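Guides > Automation > Chore readiness > Two-arm box handling

How to Test Whether a Two-Arm Robot Is Ready for Box Chores

Most claims about robots doing chores skip over how the chore was measured. This page gives a test procedure for one of the simplest jobs in a home or a small shop: pick up a closed box with two arms, carry it a short way, and set it down level. The steps assume a fixed-torso robot with a two-finger gripper on each arm, run first in simulation and then on hardware. We use the Jitdale task runner, but any runner that logs joint positions and gripper force will do.

Before you start

You need a robot model with accurate finger geometry, a box model with a lid and the correct mass, and a start pose file. Check the mass first. Default box assets often ship with a mass near zero, and every policy looks competent when the box weighs nothing. Set friction for the finger pads from a measured value. If you have no measured value, run the test at a low and a high setting and report both.

Step 1. Define the chore

Write one sentence that states the start, the end, and what counts as a failure. The sentence used at our Wurkordale bench reads: "Lift the box clear of its support, hold it for 6 seconds, and place it inside the marked area with the lid still closed." A drop, a lid opening, or contact between the box and the torso is a failure. A slow run is not a failure, but log the time.

Step 2. Set the room

Put the robot in front of an inside corner. An open floor lets the planner swing the elbows wide, and real closets and stock rooms do not allow that. Use a different surface pattern on each wall. Strong patterns are a fair stress test for the vision stage, and a policy trained only against plain white walls tends to lose the box outline when the background changes.
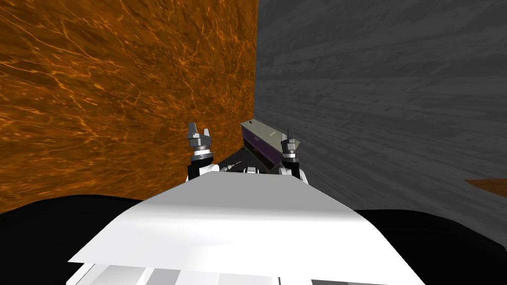
820 words | 5 min read

Step 3. Vary the box pose

Do not start every run with the box flat and square to the robot. A tilted box, with one end higher than the other, is the more useful case. The two grippers then have to work at different heights and distances, and the controller can't mirror one arm's motion onto the other. A long side in a dark color next to a pale lid also helps when you review logs, as the tilt is easy to read from the torso view.

Generate 400 start poses and store them with their seeds. Keep tilt within 30 degrees for the first round. Past that, many runs fail before the grasp and tell you little about the carry.

Step 4. Run and score

Run all poses without manual resets. For each run, record:

- the time from first motion to first contact, for each gripper
- peak force at each gripper
- box tilt at the start and end of the hold
- the result and, if failed, the stage

Score by stage. A single success rate hides the difference between a robot that can't find the box and one that drops it during placement, and the fixes are unrelated. Review the torso view for failures tagged "grasp." The torso plate hides the lower arm links from this angle, so add a side view if you suspect a link collision.

Step 5. Move to hardware

Pick 9 stored poses that cover the tilt range and repeat them on the real robot. Use the same box dimensions and mass. If a pose passes in simulation and fails on the bench, check finger friction and camera calibration before retraining. On our Bozkurt arms, most of the gap came from pad friction - the simulated pads gripped better than the real ones.

Reading the results

For a shop floor, the placement stage matters most. A box set down crooked blocks the next one, and a person has to walk over and fix it. For a home, look at recovery. A household robot will meet boxes that are overfilled, soft at the corners, or wedged against a wall, and it needs to let go and try again without help.

Our current position is that two-arm box lifting is usable in a fixed cell with known boxes and a person nearby. It isn't ready for an ordinary closet. The Jasero policy handles moderate tilt well in simulation, but it has no retry behavior after a slip, and it treats a loose lid the same as a latched one. Repeat the full set after each policy update, with the same seeds, and keep the old logs.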